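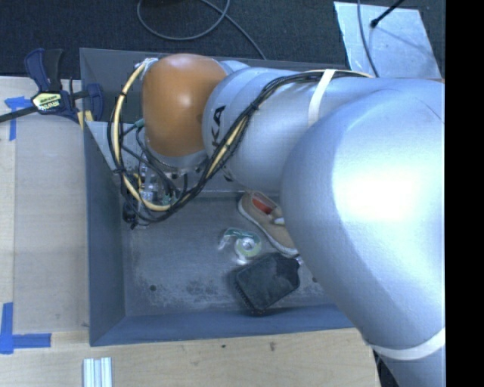 Le bac gris en cours de session, avec la chaussure, le dévidoir de ruban adhésif et un objet noir sous le bras.

Trois semaines que je passe mes après-midi à enregistrer des prises pour Runeck, et je n'avais encore rien écrit là-dessus. Je note donc où on en est, surtout pour moi.

Le compteur est à 1013 essais. Un essai, c'est une tentative de saisie dans le bac, avec les vues de la caméra fixe, les positions du bras et une étiquette : pris, raté, ou pris puis lâché. La troisième étiquette n'existait pas en août. On l'a ajoutée après avoir relu les premiers fichiers, et il a fallu reprendre 278 essais à la main pour les reclasser. J'y ai laissé deux soirées.

Je change les objets tous les 14 essais. Avant, je le faisais quand j'y pensais, et le modèle avait vu beaucoup trop de fois les mêmes choses dans le même coin. Les objets viennent d'un carton rempli un peu au hasard à l'atelier de Varnmont. Je les verse dans le bac sans les arranger, sauf s'il y en a un qui tombe hors de portée.

La chaussure est ce que je préfère enregistrer. Il y a plusieurs façons correctes de l'attraper, par le bord de l'ouverture ou par le côté, et le modèle actuel hésite entre les deux -- il descend parfois pile au milieu. Le dévidoir me donne plus de travail. Le plastique transparent se lit mal sur le fond rayé du bac, et selon l'orientation le système ne propose de prises que sur le rouleau. J'en ai fait une série à part, couché, debout, à l'envers.

Côté matériel, le serre-joint tient le bord du bac et les repères de ruban bleu restent collés sur la table. Si le bac bouge de quelques millimètres, tout ce qui suit est décalé et je ne le vois qu'à la relecture. Je vérifie au début de chaque série. Pareil pour le faisceau de câbles : je regarde qu'il ne tire pas au poignet quand le bras va au fond à gauche.

Reste le problème du bras lui-même, qui masque une bonne partie du bac dès qu'il s'avance. Pour l'instant on prend la vue de décision bras rentré, et les images pendant le mouvement ne servent qu'à l'étiquetage. Une seconde caméra de l'autre côté réglerait une partie de la question, mais il faudrait refaire la calibration et je n'ai pas envie de m'y mettre au milieu d'un lot.

La suite, c'est Sitompul, le lot avec les objets souples. Chiffons, gants, sachets. Je commence quand le lot en cours est relu.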